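Recycling bin (small, indoor)

A small indoor recycling bin is the one that lives beside a desk, a sink or a workbench and catches the empties before they go out to the big container. I've kept one going for years now and I'm fonder of it than I should be! Most are open at the top, so you can drop a bottle in without touching a lid. I like a dark one – pale bins show every drip of cola. 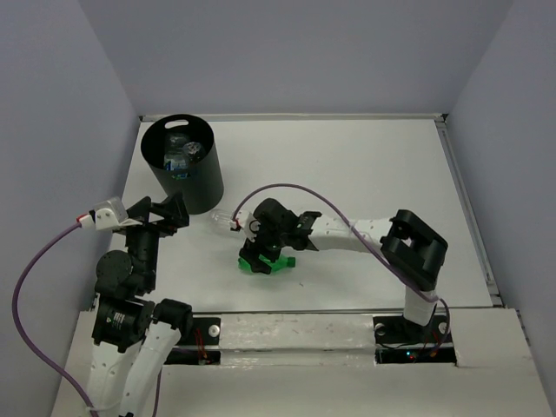
Shape matters more than people expect. A round bin that narrows toward the base will stack inside its brothers when empty, and a cutout handle under the rim gives your fingers somewhere to go. Ridged clear bottles take up a silly amount of room, so squash them if your local rules allow it (ours in Kustesville do). Mine weighs 700 grams with nothing in it.

Caps are the big argument. Grażyna Szczepańska wants them on, Eugeniusz Szulc wants them off and in a jar, and I just read the sticker on the collection truck. Labels can usually stay put.

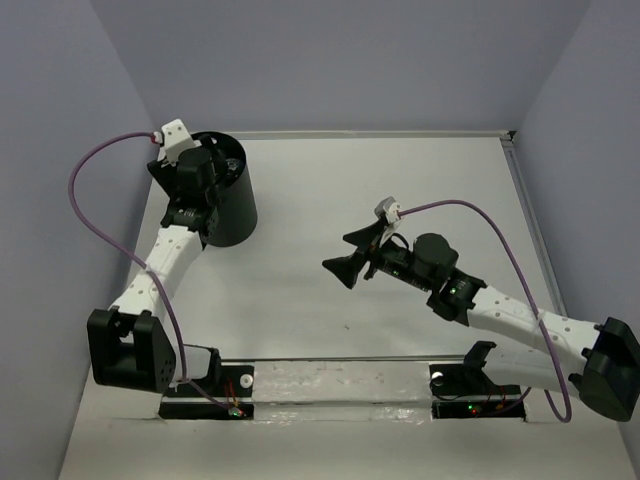
Horska Household Pages – Kitchen and Workroom Team

Rinse the bin itself every 10 days or so, upside down if you've got a rack. See also: bottle crate, paper basket, compost pail (Urszula is still writing that one).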